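Tillora workshop shows its two-arm sorting build

The members of the Tillora shared workshop opened their robot build to visitors on Monday evening. The project is named Besier and began in January.

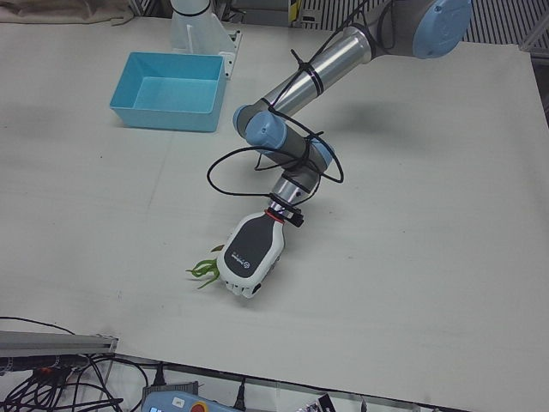
Money was the first difficulty, and the group has spent 2,131 dollars until now. Cables are still fixed to the arm with black zip ties, and a light-blue bin stands on the table for sorting trials.

The next open evening starts at 8.

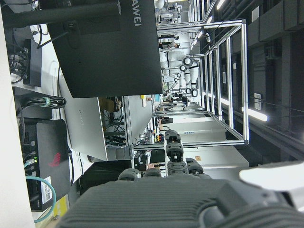 Filed under: Workshops

Visitors can register at the Tillora front desk.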